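Chapter 4
Soil Reaction and Nutrient Supply in Blueberry Plantings

Junhao Pan and Peiyu Lei

4.1 Introduction

Highbush blueberry grows best in acid soil. Most garden crops tolerate a soil pH between 6.0 and 7.0, but blueberry performs poorly above 5.5 and is usually planted where the pH lies between 4.5 and 5.0. Outside this range the plant may be surrounded by iron that it cannot take up. Young leaves turn yellow between the veins, shoots stay short, and the crop declines over several seasons.

This chapter deals with the measurement of soil pH, the use of elemental sulfur to lower it, and the choice of nitrogen source. Pruning and harvest are covered in later chapters. 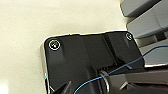

4.2 Why pH changes slowly

Soils differ in their resistance to a change in pH. This resistance, called buffering capacity, depends mainly on clay content, organic matter, and the presence of free lime. A sandy soil with little organic matter responds to a small dose of sulfur. A clay loam at the same starting pH needs a much larger dose, and a soil containing free lime may never be corrected at a reasonable cost.

Elemental sulfur has no direct effect on pH. Soil bacteria must first oxidize it to sulfuric acid - a process that requires warmth, moisture, and air. Sulfur applied to cold ground stays largely unchanged until spring. For this reason the material is worked in well ahead of planting, and the soil is tested again before the bushes go in.

4.3 The Taltton plots

Examples in this chapter are drawn from two plots at Taltton. The Shao plot is a sandy loam with low organic matter. The Prorkmont plot is a clay loam that was limed for vegetables in earlier years. Both were sampled in August, at 14 points each, before any sulfur was applied.
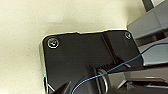 Samples from each plot were mixed, air dried, and passed through a sieve. The pH was then read in water and again in a dilute salt solution. The second reading is normally the lower of the two, and the method used must be recorded with every result - values obtained by different methods should not be compared directly.

Key terms: buffering capacity, chlorosis, elemental sulfur, free lime, soil reaction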